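Where Does the Color of Cloth Come From?

Look at the clothes in your closet. Maybe you have a red sweater, a green T-shirt and blue jeans. But cotton is not red or green when it grows in the field. Cotton is white or a little brown, and wool has the color of the sheep. So somebody must put the color in. This work is called dyeing (with an "e", so you do not mix it up with dying!).

Dye is not the same as paint. Paint makes a layer on top of a thing, and when it gets old you can scratch it off. Dye goes inside the threads. A thread is made of very thin hairs, which we call fibers. When you put the cloth in a bath of dye and water, the color moves into the fibers and stays there.

Colors from plants

For thousands of years people made dyes from what they found in nature. Here are some of them:

Yellow came from a plant named weld, and also from onion skins.
Red came from the root of a plant named madder.
Blue came from the leaves of woad or indigo.
Brown came from the shells of walnuts.

And green? Many plants are green, but their green is not good for dyeing, it goes away quickly. The old dyers did a clever thing. First they dyed the cloth yellow, and then they put it in the blue bath. Yellow and blue together make green, the same as in your paint box.

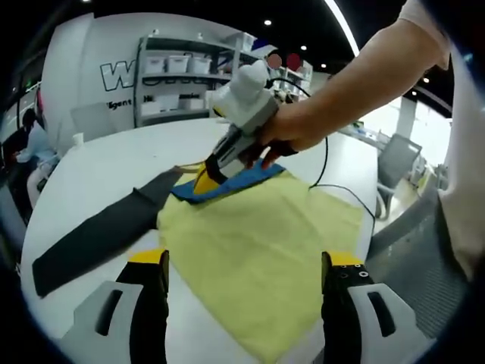
Yellow-green, blue and dark gray cloth on a white table.

Blue is the strangest of all. In the indigo bath the water looks yellow-green, and the cloth comes out yellow-green too. Then the air touches it. After some minutes the cloth turns blue in front of your eyes! There is a gas in the air, oxygen, which changes the dye.

How does the color stay?

Some dyes wash out easily. To hold them, dyers use a helper which is called a mordant. One helper is alum, a kind of salt made from minerals. It holds the fiber with one hand and the dye with the other hand — of course it has no real hands, but you can think of it like this.

In the small town of Usden there was once a dye house by the river, the Cordier dye house. It had 7 big pots, and the largest could take 50 pounds of wool. The people of Usden said they could tell the color of the day by looking at the river. It was not healthy for the fish. Today a dye factory must clean its water before it lets it go.

Try it at home

Ask an adult to help you, because the water gets very hot. Boil the dry skins of yellow onions in an old pot for one hour. Take out the skins, put in a piece of wet white wool and keep it warm for one more hour. Then let it cool and wash it with cold water. Do not use the pot for food after this.

Word to remember

Mordant: a helper that makes the dye stay in the cloth.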